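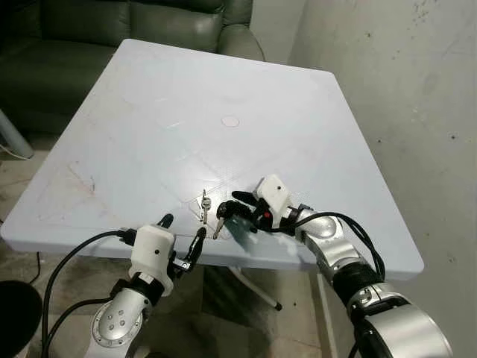 What counts as a usable example? One complete attempt, start to finish, with the outcome logged by the person who ran it.

Ylva Hovland had written that on the first page of the Tangen binder, and by May she no longer believed it. The target was 1025 examples of key handling. Ferhat drove the arms. She logged.

Run 14: grasp, lift, slip. She typed "fail." Run 30: the same slip, then a regrasp so quick she missed it.

"Outcome?" said Ferhat.

"Pending."

The form had no such field. She added one.

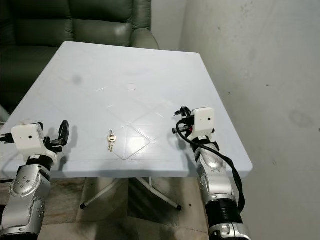
Run 31

He opened the left gripper and waited. The key ring was near the front edge of the table.

"You've marked nine of mine pending," he said.

"You hesitate. The model will learn that."

"Is that a fault?"

She checked the binder. It covered drops, collisions and lost frames — nothing on hesitation. She initialed the line, left the outcome blank and told him to go when he was ready.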